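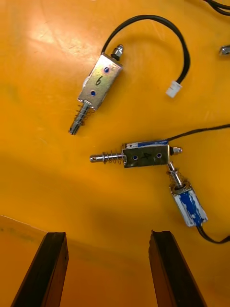 Search this site
Search
Go

2018-01-01
By the Kotian workshop desk

Duty cycle and heat in small pull-type solenoids

Several readers have written in with the same fault: a cabinet latch that works all morning and then fails to pull in after lunch. The supply measures correctly, the wiring is sound, and the latch recovers if left alone. In most of these letters the coil is running outside its duty rating.

Duty cycle is on-time divided by total cycle time. A coil rated for 100 percent can stay energized indefinitely at its stated voltage. One rated for 11 percent must be off for most of each cycle, and the data sheet will also give a maximum single on-time. Both limits apply. A coil held on for 300 seconds and then rested for an hour may meet the ratio and still burn its insulation.

Copper gains resistance as it warms. On a fixed voltage the current drops, the magnetic force drops faster, and a plunger that closed easily at room temperature stops short of its seat. The return spring is still pushing back as hard as before. This accounts for the after-lunch failures.

The Pendudham branch ran into this in October on the key cabinet at the Brullance reading room. The original controller energized each latch for as long as the door button was pressed. Users leaned on the button. The replacement timer gives one short pulse per press and ignores the button until the rest period has passed – the coils were not changed.

Small push-pull units often carry no legible part number once they are out of the bag. A numeral written on the metal frame in marker is enough to tie a unit to its line in the test log. Record cold coil resistance, supply voltage and ambient temperature on the same line.

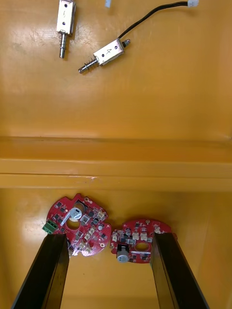

Choosing a hold method

If the load must stay pulled in, there are two common approaches. The first is to apply full voltage to close the plunger and then reduce the current with pulse-width modulation. Holding force at zero gap is much higher than pulling force at full stroke, so the reduced current is usually adequate. Test with the real load attached and the coil warm.

The second is a latching type with a permanent magnet, which needs power only to change state. It costs more and the drive circuit must be able to reverse polarity.

In either case fit a flyback diode across a DC coil driven in one direction only. A plain diode slows release slightly. Where release time matters, add a Zener in series with it – check the switching transistor's voltage rating first.

The Onositz driver board notes, sheet 21, have been corrected to show the diode the right way around. Members holding the earlier print should discard it.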